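2026-02-02

I sold most of my games this winter. The shelf in the hallway had been full for years, and when I moved to the smaller place in Gorton there was no hallway to put it in. I kept two boxes and let the rest go.

Leopoldo Villalobos runs the used game counter at Manríquez, and he went through everything with me on a slow afternoon. He offered 600 dollars for the lot. I had added it up at home using online prices and got 900, but that was before shipping, fees, and answering messages from strangers at midnight. I took the 600.

The ones I kept are mostly games I played with my brother. A couple don't run anymore. I also kept anything with a save file I cared about, including a farm I started in college and put nearly 40 hours into before I got bored of turnips.
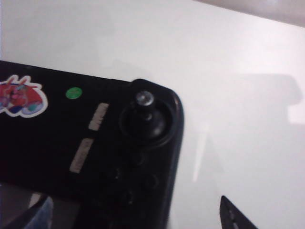 What I didn't expect was how much I'd play once there was less to choose from. With the full shelf I would stand there for ten minutes, pick something, and quit before the first boss. Now I have one game going at a time. If I get stuck I go to bed and try again the next night. I finished a long one in January that I had started four separate times.

I did make one mistake. I let a racing game go that I figured I could get again any time, and it is now hard to find with the case. Leopoldo says one comes through every few months. I left my number.

The money went to a desk chair and a new battery for the car. The battery was overdue. The chair is fine, though the left arm squeaks and I haven't found the right screw to tighten.

Curkstead has its swap meet in March, and I'm planning to go with 20 dollars in cash and leave the card at home. If the racing game is there I'll buy it. Otherwise I still have the second box to get through, and half of that I've never opened.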